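Nelwood Household Papers: Readers Wanted

Do you read the folded sheet that comes in the box? All of it, including the side that repeats the first side in smaller type? We have been looking for you, and so, I suspect, has your family, who would like dinner.

The Nelwood Household Papers is a small archive of instruction leaflets, warranty cards, washing labels and other print that most people throw out with the packaging. At last count we hold 3,816 items in the old Bhat shoe store on Relside Avenue. The shoes are gone. The smell of shoes is staying on as a founding member.

We need 21 people to help us sort, read and describe the collection, starting in September.

What you would be doing

You'll come in for one session a week of three hours. You take a tray, read what is in it, and fill out a short form for each piece: what it was for, what language it's in, who it seems to be talking to, and how worried it is. (We have a scale for worry. Blenders score surprisingly high.) You'll type the form into Bakance, our catalog software, which works well if you don't hurry it and don't use the back button.

Pharmacy and first aid sheets make up the biggest group, and they are the hardest going. The type is small, the lines are many, and a good share of it isn't in English. The Chinese product instructions for alcohol cotton pads run to far more text than I would have thought a cotton pad could support.

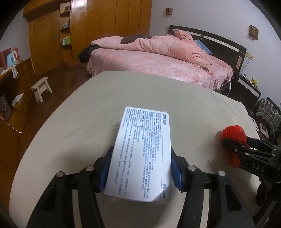
Who we're looking for

Anyone over 18 who can sit still. Readers of Chinese, Polish, Portuguese or Korean go straight to the front of the line. No library training needed. If you have some, please be gentle about our shelving.

You should be comfortable with dust, fine print and the passive voice. People with strong opinions about commas are welcome but will be seated apart.

What you get

Fifteen dollars a session toward travel and lunch, coffee of a decent standard, and your name in the printed catalog. It will be in small type. You may also borrow the good magnifier, which has to be signed out after what happened with the last one.

How to apply

Write to Niall Jardine at the archive, Relside Avenue entrance, or drop a note through the mail slot. Tell us in a paragraph or two about the last set of instructions you read to the end, and whether you did what it said. No résumés, please. We would only catalog them.

Mornings start at 9:30, afternoons at 1:30. Say which you prefer. The heating favors the afternoon group.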